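Kekonero review - four weeks with a keyword tracker for small sites

Posted Fri 21 February by Blair Kinnear

Right, quick one. A few of you asked what I use to keep an eye on rankings now that I've dropped the old spreadsheet. For the past four weeks it's been Kekonero. Paid for it myself, no affiliate link, no free account. Notes below, in the order I wrote them down mostly.

What it is: a rank tracker with a site checker bolted on. You give it your address and a list of search phrases, it checks where you come up each morning and draws you a line. Also crawls the site once a week and moans about broken links, missing titles, that sort of thing. No content writer, no chatbot. Good.

Setup. Quick. Signed up, put in the address, pasted my phrases in from a text file. It took 347 of them in one go and didn't fall over, which is more than I can say for Sterkley (the one I had before, which wanted them in batches and then lost a batch). Duplicates got stripped out without asking. Fine by me, but a message would of been nice.

You pick a country and a town for each phrase. This matters if you do local work. I look after the site for a joinery firm and "fitted wardrobes" on its own tells me nothing. "Fitted wardrobes" as seen from the next town over tells me a lot.

Daily tracking. The bit I pay for. Numbers land before I've had breakfast. I checked a handful by hand in a private window over the first week and they matched or were a place out. The second week one phrase dropped off the chart altogether for two days then came back as if nothing had happened. Support said it was a results page layout change on Google's end. Maybe. The line still has a hole in it.

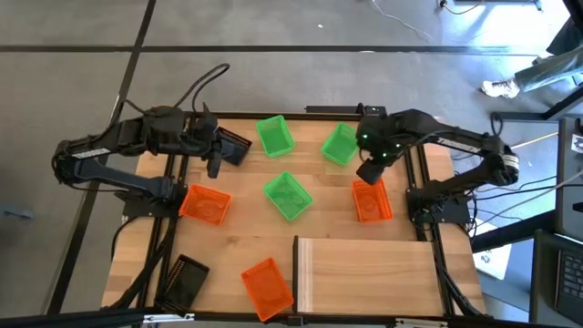

Tags are good. I tag by page type - service, blog, location - and then look at each group's average. Means I can see the blog sliding while the service pages hold steady, and not get in a flap over one phrase having a bad morning. You can put a note on the chart too ("rewrote titles", "moved host"). Use this!! Six months on you will not remember what you changed in February.

The site checker. Mixed. It found 70 pages with no meta description on the first crawl, which I knew about and had been ignoring. Found a redirect chain I didn't know about, old shop category to new category to newer category, and sorting that was worth the evening. But it also flags every title over a certain length as a "critical error" in red. It isn't critical. A long title gets trimmed in the results, that's all. Heather Cowie, who I share a couple of clients with, had one of them ring her in a panic after seeing the report, so now she switches that section off before sending anything. You can do that under Report settings, then Sections, then untick Health. Took me ages to find.

Reports. PDF or a live link. The PDF looks smart enough, your logo goes in the top corner, and it goes out on whatever day you choose. The live link is better because clients can click a phrase and see the history. Can't change the colours on either. Can't change the wording of the headings, so if your client doesn't know what "visibility index" means you'll be explaining it. I don't entirely know what it means either and the help page is three lines long.

Competitor view lets you add 4 other sites on the plan I'm on. Enough for me. Shows who's above you for each phrase and who's moved. I'd like to be alerted when someone new turns up in the top ten, as at the moment you only see sites you already thought of.
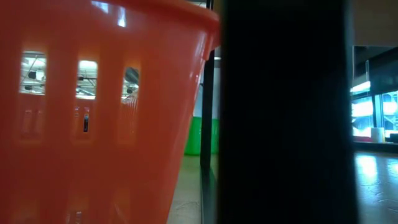

Price. They bill per phrase, in bands, and the band I needed goes up to 425. Go one over and you're bumped to the next band for the whole month, no warning email. Keep an eye on the counter at the bottom left. Yearly is cheaper but I'd do a few months first.

Things that annoyed me
Logs you out every day. Every single day.
Search box on the phrase list is case sensitive. Why
No undo on delete. Ask me how I know.
Mobile view is unusable, charts run off the side.

Things I liked
Fast. Pages load straight away even with the full list showing.
Export to CSV from any table, and the CSV is clean.
Support answered the same day both times, from a person called Fergus who had clearly read my email.

Compared with Lamont, which I trialled in the same month: Lamont has the better site checker by a mile, explains each problem properly and sorts them by what's worth fixing. Its rank data only updates weekly unless you pay for the big plan though. If you mostly fix sites, get Lamont. If you mostly watch positions and report on them, Kekonero.

I'm keeping it for now. Will update this if they sort teh login thing.

Comments are open, and Jessie, yes, it does do map results, it's a tick box when you add the phrase.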